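Can machines do the chores yet? Part 2: tables
April 23, 2020

In the first part I went through vacuuming and dishwashers, where the answer is an easy yes, because the job was redesigned around the machine decades ago. Several readers wrote in to say that this was a dodge. Fair enough. This part is about the jobs that have not been redesigned: clearing a table, wiping it, putting things back on it. I spent part of March reading everything I could find on the subject and pestering people who work on it.

Why a table is hard

A robot arm in a factory knows where its part will be to within a fraction of a millimeter, because somebody built a fixture to hold it there. A table at home has no fixture. The cup is wherever the last person left it, the napkin has a new shape each time, and the spoon is partly under the napkin.

Break the job down and you get something like this:

Find the objects. Cameras do this well for mugs and bottles, poorly for clear glass and shiny metal.

Decide where to hold each one. For a rigid box this is close to solved. For a cloth it is an open problem.

Move without knocking over the neighbors. Planning software handles this, slowly.

Notice when it has gone wrong. This is the weak step. Most systems I read about will carry on and place an object they dropped two moves ago.

The last one matters more than people think. A human waiter drops very little, but also knows at once when a fork has slipped. A robot with a 9 in 10 success rate per object sounds decent until you chain the steps. With 28 objects on the table, the chance of getting through all of them without a miss is a little over five percent. To reach even odds on the same table, you need each pick to work more than 97 times in 100.

What the vendors claim

Pramo sells an arm on a wheeled base and shows it clearing plates in a video that runs for under a minute. The small print gives the playback speed, which I appreciate. Geagea has a two-arm unit aimed at light assembly and kitting, and the spec sheet lists payload, reach and repeatability but no figure for task success. I asked for one and got a brochure.

Repeatability is the number that gets misread most often. It tells you how closely the arm returns to a point it has been to before. It says nothing about whether the cup is at that point. An arm can repeat to the width of a hair and miss the cup every time.

Teaching by doing

The approach I find most convincing skips hand-written rules. A person does the chore, the motion and the camera view are recorded, and a model is trained to map one to the other. The old way to record was to steer the robot by remote control, which is slow and makes skilled people clumsy. The newer way is to give the person the gripper. You hold it, you pick up the spoon with it, and the recording has the same fingers in it that the robot will use later.

Kerstin Sæther, who I wrote to after reading her notes on the Pledemer project, gave me the most useful figure of the month. Their table-clearing set had 3,000 recorded attempts, and 586 of those were thrown out before training. The usual cause was lost tracking: the gripper went below the table edge or behind the person's own arm, and its position could no longer be recovered. That leaves 2,414, or just over 80 percent, which she considered a good yield.

She also made a point about the grippers that I had missed. Two flat fingers are a severe limit on the person. Try setting a table with a pair of kitchen tongs in each hand. You can do it, but you start sliding plates to the rim so you can get under them, and you use one side to brace while the other pulls. These tricks are what the model needs to see. A bare-handed recording would contain none of them.

The tracking problem is mostly a matter of geometry. If you put a printed marker on only one flat face of a tool, the camera loses it when the wrist turns. Put markers on the sides of a cube and at least one face tends to stay in view. The price is bulk near the hand, and a cube that bumps into things in tight places such as a cupboard. Open tabletops are forgiving in this respect, which may be one reason so many of the published results are about tabletops.

Where the shop floor stands

A packing line in Clistevton that I visited in March has automated its pallet stacking and its labeling. The bench where mixed small parts go into bags is still staffed by people. The line manager had priced a robot cell for it and found that it would need every part delivered in a tray, facing the same way. Someone would have to fill the trays. The bench stayed as it was.

My scoring so far, for chores done unattended in a place not built for the machine:

Vacuuming a clear floor: yes.
Mowing a fenced lawn: yes.
Moving rigid boxes of known size: yes, with setup.
Clearing a table of mixed dishes: in a lab, slowly.
Wiping the table afterward: the motion yes, judging whether it is clean no.
Folding laundry: no. 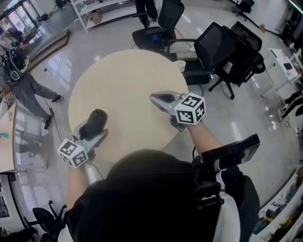
Next part: laundry

I have put this one off because the literature is large and the results are thin. The questions I want to cover are how a machine finds the corner of a towel in a pile, whether two arms are enough, and how long a single shirt takes. If you have run a folding system yourself, I would like to hear the cycle time and the failure rate, both measured at normal speed. Comments stay open for a month.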